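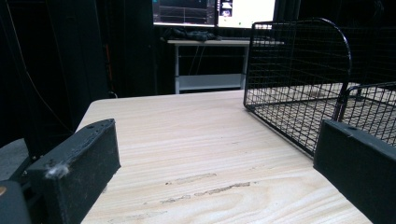 Clesow Furniture Care Department

Guides > Furniture Care > Wooden Tables > Section 4

Print this page | E-mail this page

Section 4. Cleaning and renewing a marked table top

This section applies to oiled wooden table tops in the Skenditz range. It does not apply to lacquered or painted tops, for which see Section 5. If the finish of the table is not known, carry out the test in 4.1 before any other work.

Grey scuffs and worn streaks usually gather near the middle of a top, where plates, trays and boxes are pushed across it. Marks that lie in the finish can often be removed by cleaning alone. Marks that have reached the wood will need light sanding and fresh oil.

4.1 Testing the finish

1. Choose a spot on the underside of the top.
2. Place one drop of clean water on the wood and wait for 14 minutes.
3. Wipe the spot dry. If the wood has darkened, the top is oiled and is ready to take more oil. If there is no change, test a second spot on a worn part of the top.

Note: A top that shows no change at either spot may have been lacquered by a previous owner. Write to the department before going further, quoting the number on the label under the table.

4.2 Cleaning

1. Clear the table and brush off crumbs and grit with a soft brush.
2. Mix a little mild soap in warm water. Wring the cloth out well.
3. Wipe the whole top along the grain, including the rounded corners and the edges.
4. Go over any scuffed patch again with light, even strokes.
5. Wipe with a second cloth dampened in clean water, then dry the top at once.

Caution: Do not use bleach, scouring powder or wire wool. Wire wool leaves small pieces of metal in the grain, and these turn black when they become damp.

4.3 Sanding worn patches

Leave the top overnight after cleaning. Sand only if the marks are still plain to see by daylight.

1. Fold a sheet of fine sandpaper around a cork block.
2. Sand with the grain, starting just outside the mark and working through it. Where the grain curves, follow its main direction.
3. Spread the strokes gradually into the wood on either side, so that no hollow is formed.
4. Remove all dust with a dry brush and then a barely damp cloth.

Note: A sanded patch will look paler than the rest of the top. The difference lessens once oil is applied and should fade further with use.

4.4 Oiling

1. Open a window and cover the floor.
2. Apply a thin coat of Nullolari table oil, order number 1502, with a lint-free cloth.
3. Leave for 20 minutes, then wipe off all oil remaining on the surface.
4. Allow the top to dry overnight. Apply a second coat to sanded areas only.

Caution: Cloths soaked in oil can catch fire without a flame. Lay them flat outdoors to dry, or place them in a metal tin filled with water, before throwing them away.

The table may be used lightly on the following day. Hot dishes and wet glasses should be kept off it for one week — mats alone do not give enough protection while the oil is hardening.

Section revised August 2019 by Wenjie Han. Checked by Pádraig Daly.

2 comments | 4 shares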